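Juni, Laborbuch Greifer, Nachmittag

Handgreifer Zhuravel gegen Killard, beide am Schreibtisch. Killard: 69 Durchgänge, 7 davon ohne brauchbare Pose, fast immer beim Drehen des Handgelenks. Backen fassen flache Teile schlecht. Zhuravel liegt ruhiger in der Hand, zieht aber am Kabel, sobald man sich weit vorbeugt. Handschuh bleibt Pflicht.
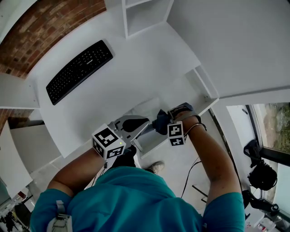 Auswertung läuft über Orkance, Zeitfenster auf 2000 ms gesetzt, mit 700 gab es Lücken. Offen: Zugentlastung fürs Kabel, zweiter Satz Backenbeläge aus Skesholm. Killard vorerst zurück in den Schrank.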